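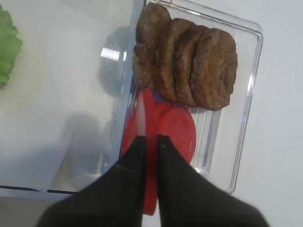 *Round red slices, two of them overlapping, with brown patties just beyond.*

# Cooking burgers for a crowd on a flat griddle

Updated Dec 22, 2021

These are the steps I use to cook and serve 30 burgers from one griddle. They work on a gas or electric flat top big enough to hold ten patties at a time. If yours holds six, the method is the same and you do five rounds.

## What you need

- 10 lb ground beef, 80/20
- 30 soft buns, plus a few spares
- 30 slices of American cheese
- 8 large tomatoes
- 3 heads of iceberg lettuce
- 4 yellow onions
- Kosher salt and black pepper
- Neutral oil
- Two wide metal spatulas, a scraper, and an instant-read thermometer

Ten pounds of beef gives you 30 patties a little over 5 oz each before cooking. Buy the meat the day before at the earliest.

## The night before

1. Weigh the beef into portions. A kitchen scale is faster than guessing and the patties will all finish together.
2. Shape each portion into a disk half an inch wider than the bun. Handle it as little as you can.
3. Press a shallow dent in the middle of each one with your thumb.
4. Stack them on sheet pans with parchment between layers, cover, and refrigerate. Don't salt yet.

Slice the onions now too and keep them in a lidded container. Leave the tomatoes alone until the day - cut tomatoes get mealy in the refrigerator.

## One hour before serving

Slice the tomatoes crosswise, a quarter inch thick. Use a serrated knife. Throw out the stem end, lay the slices on paper towels, and salt them lightly. You should get five good slices from a large tomato, which leaves some extra.

Tear the lettuce into pieces the size of the bun. Wash it, spin it, and spin it again. A wet leaf slides right out of the burger.

Set up the building table in this order, left to right: bottom buns, sauce, lettuce, tomato, onion, top buns. Leave an open space at the left end for the pan of cooked patties.

For the sauce, stir together 2 cups mayonnaise, 1 cup ketchup, 1/2 cup chopped dill pickle, and a spoonful of the pickle brine.

## Cooking

1. Heat the griddle on medium-high for 15 minutes. A drop of water should skitter and be gone in a second or two.
2. Toast the buns first, cut side down, in a thin film of oil. Move them to a tray and cover with a clean towel.
3. Scrape the surface and oil it again.
4. Salt and pepper the patties on one side and lay them down seasoned side first. Leave an inch between them.
5. Season the tops. Leave them alone for 4 minutes.
6. Flip once. Add cheese after 2 minutes.
7. Pull them when the center reads 160°F.
8. Scrape before the next round. Burned bits from the first batch will make the second one bitter.

Each round takes 8 to 9 minutes with scraping. Three rounds come to less than half an hour.

## Holding

Cooked patties go in a deep pan in a 200°F oven, covered with foil. They hold well for 20 minutes and are acceptable at 30. After that they dry out. A splash of beef broth in the bottom of the pan helps.

Don't hold assembled burgers. The bun goes soggy from the tomato within minutes, and the lettuce wilts.

## Cleaning up

Turn off the heat and pour half a cup of water on the griddle while it is still warm. Stand back from the steam. Scrape toward the grease trap, wipe with a folded rag held in tongs, and finish with a thin coat of oil. Empty the trap once it has cooled - never into the sink.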